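Pressemitteilung

Mernus übernimmt Haushaltswarensparte von Brekke — Sortiment bleibt, Lager zieht um

Cloden, 14. September 2018. Die Mernus Handels GmbH übernimmt die Haushaltswarensparte der Brekke KG. Verträge sind unterschrieben, über den Kaufpreis haben beide Seiten Stillschweigen vereinbart. Betroffen sind 56 Mitarbeiterinnen und Mitarbeiter, alle werden übernommen. Betriebsbedingte Kündigungen sind nicht geplant.

Zur Sparte gehört vor allem die Marke Rillo: Haken, Leisten, Halterungen, Kleinteile für Küche, Bad und Flur. Dazu Vorratsdosen und ein kleines Programm Putzhelfer, das bisher nur regional zu haben war. Der Name Rillo bleibt. Verpackungen ebenfalls, zumindest bis die vorhandenen Bestände aufgebraucht sind. Danach neues Etikett mit Mernus-Anschrift auf der Rückseite, vorne ändert sich nichts.

„Wir haben lange nach einem Sortiment gesucht, das neben unseren Regalsystemen liegen kann, ohne dass der Händler umbauen muss", so Kerstin Løken, Geschäftsführerin von Mernus. „Rillo passt da rein. Kleine Artikel, klare Preise, wenig Erklärungsbedarf. Im Baumarkt haben die Leute keine Zeit, und das Personal auch nicht."

Für Brekke ist der Verkauf ein Rückzug aus dem Endkundengeschäft. Das Unternehmen will sich künftig auf Beschläge für Möbelhersteller konzentrieren. Eilif Hellström, Leiter der Sparte und künftig bei Mernus für den Bereich Haushalt zuständig: „Wir waren bei Brekke immer die Kleinen neben dem Industriegeschäft. Investitionen wurden verschoben, zweimal sogar das neue Kassensystem im Werksverkauf. Das Team freut sich, das sage ich ganz offen."

Was sich für Händler ändert

Zunächst wenig. Artikelnummern, Preise und Mindestmengen gelten unverändert weiter. Bestellungen bitte wie gewohnt an die bekannten Ansprechpartner im Innendienst, die Telefonnummern werden umgeleitet. Rechnungen kommen ab dem Umzug von Mernus, die neue Bankverbindung wird schriftlich mitgeteilt — nicht per Mail, bitte bei entsprechenden Mails misstrauisch sein und anrufen.

Rahmenverträge laufen weiter. Wer Boni vereinbart hat, bekommt diese für das laufende Jahr noch von Brekke abgerechnet. Retouren bis zum Umzug an die alte Adresse, danach nach Cloden. Reklamationen, die schon offen sind, werden vom bisherigen Team zu Ende bearbeitet.
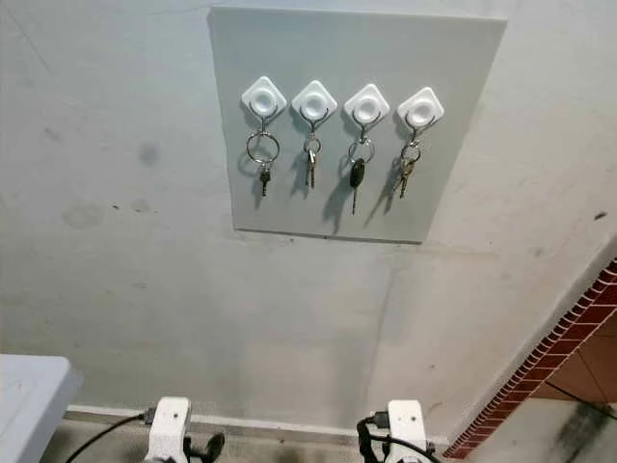

Das Lager zieht im Februar um. Bis dahin wird weiter vom alten Standort geliefert. Am neuen Standort in Cloden stehen der Sparte eine eigene Halle, 18 Büroplätze und ein Musterraum zur Verfügung. In der Umzugswoche keine Auslieferung, Händler sollten größere Mengen also vorziehen. Ein Rundschreiben mit den genauen Terminen folgt.

Für die Beschäftigten wird ein Pendelbus eingerichtet, Fahrzeit je Richtung 21 Minuten. Die Kosten trägt im ersten Jahr Mernus. Wer lieber mit dem eigenen Auto kommt, findet Parkplätze hinter der Halle, Zufahrt über den Lieferantenhof. Über Schichtzeiten wird mit dem Betriebsrat noch gesprochen, eine Einigung wird vor dem Jahreswechsel angestrebt.

Neue Artikel ab Frühjahr

Mernus will das Rillo-Programm ausbauen. 54 neue Artikel sind in Vorbereitung, der größte Teil davon im Bereich Bad. Muster gehen ab Februar an den Fachhandel, auf Anfrage auch an Redaktionen. Unverändert im Programm bleiben die Nachfüllpackungen, nach denen in den letzten Wochen viele Händler gefragt hatten. Der Katalog erscheint wieder gedruckt, außerdem als PDF zum herunterladen.

„Gedruckter Katalog, da gab es intern Diskussionen", sagt Løken. „Aber unsere Kunden blättern. Gerade die kleineren Geschäfte legen das Ding neben die Kasse und bestellen daraus."

Der Werksverkauf von Brekke schließt zum Jahresende. Ob es in Cloden einen Nachfolger gibt, ist noch offen. Gutscheine können bis zur Schließung eingelöst werden, danach im Onlineshop von Mernus. Dafür bitte den Gutscheincode und eine Kopie des Kaufbelegs bereithalten.

Der Abschluss steht noch unter dem Vorbehalt der üblichen Zustimmungen. Beide Unternehmen rechnen mit keinen Verzögerungen.

Über Mernus

Die Mernus Handels GmbH mit Sitz in Cloden vertreibt Regalsysteme, Werkstattbedarf und Ordnungshelfer über Baumärkte, Fachhandel und den eigenen Onlineshop. Das Unternehmen ist inhabergeführt.

Über Brekke

Die Brekke KG fertigt Beschläge und Verbindungselemente für die Möbelindustrie. Die Haushaltswarensparte mit der Marke Rillo wurde bislang als eigener Geschäftsbereich geführt.

Pressekontakt

Mernus Handels GmbH, Presse und Öffentlichkeitsarbeit, Cloden
Rückfragen bitte werktags, Interviewwünsche mit Kerstin Løken oder Eilif Hellström möglichst mit etwas Vorlauf anmelden. Abdruck honorarfrei, Belegexemplar erbeten.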